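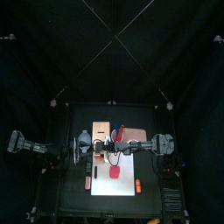 ## 3. Blind Baking and Bottom Crust Texture

### 3.1 Dough and filling

All crusts were made from one all-butter dough. The flour was a soft white pastry flour from Farneck, bought in a single lot in January so that changes between sacks would not have to be considered. Butter was cut into the flour cold, until the largest pieces were the size of peas, and ice water was added by weight. The dough was pressed into flat rounds, wrapped, and left in the refrigerator overnight. Early trials with a shorter rest gave crusts that pulled down from the rim of the pan, and these were dropped from the study.

The filling was a plain egg custard with whole milk, cream, sugar, and salt. We left out vanilla and nutmeg because several tasters in the early trials said the spice made it harder to pay attention to the crust. Custard was chosen over fruit for a practical reason as well. Fruit gives off different amounts of juice from one batch to the next, even when it comes from the same box, while a custard can be mixed once and divided among pans.

### 3.2 Baking treatments

We compared 40 pies, divided evenly between 2 treatments. In the first, the lined pan was filled and baked without any earlier time in the oven. In the second, the crust was covered with parchment, filled to the rim with Sototico ceramic weights, and baked until the edge was dry and just beginning to color. The weights and parchment were then lifted out and the crust went back into the oven until the base looked dry. Custard was poured into the crust while it was still warm.

Both treatments used the same Pimentel deck oven in the teaching kitchen at Basness. The oven was brought up to heat well before the first pie went in, and the door was opened only to load, turn, and remove pans. Lucimara Tavares loaded every pan. Josué Vasconcelos judged when each custard was done, using the wobble at the center when the pan was nudged. This is a home baker's test and depends on the person doing it, but a probe left a hole that later wept onto the crust, and we preferred to keep the surface whole.

Each pie received nearly 500 grams of custard. The exact amount varied a little with the depth of the crust, as some of the blind-baked shells had shrunk and could not hold a full portion. We did not correct for this.

### 3.3 Cutting and tasting

Pies were cooled on wire racks to room temperature and cut with a long, thin knife wiped between slices. A slice was taken from each pie for the bottom crust check, in which the custard was scraped away and the crust was bent by hand over the edge of a board. A crust that broke was recorded as crisp. One that folded was recorded as soft, and one that did some of each was recorded as mixed. The remaining slices went to tasters, who were not told which treatment they had been given.

Tasters were asked about the bottom crust, the rim, and the custard, in that order. They were also given space to write whatever they liked. The written comments turned out to be more useful than the scores for the rim, where many people used the word "hard" for a crust that others called "crunchy" and liked.

### 3.4 Results

Blind baking gave a crisper base. Most crusts in the first treatment folded when bent, and the layer touching the custard was pale and slightly sticky. Crusts in the second treatment usually broke, although a few were mixed, mainly toward the center of the pan. The difference was clear on the day of baking and much smaller the next morning — by then even the crispest crusts had taken up some moisture from the filling.

The rim told a different story. It spent longer in the oven in the second treatment, and it was darker and drier as a result. Some tasters left it on the plate. Covering the rim with a ring of foil for the second half of the bake helped, but the foil slid on several pies and marked the custard, so those pies were scored for the base only.

Custard texture was close to the same in both treatments. Pies with a blind-baked crust finished sooner, as expected with a warm shell, and this left less time for the edge of the custard to become grainy. We saw a few cracks in each group.

**Figure 1.** Tabletop workspace in a black fabric enclosure, with the left arm extended toward the center.

### 3.5 Limits

Only metal pans were used. Glass and stoneware heat more slowly and may need a longer first bake. The dough contained no shortening or lard, and the results should not be carried over to those crusts without further trials. A very wet filling, such as pumpkin, is also likely to soften the base faster than the custard did here.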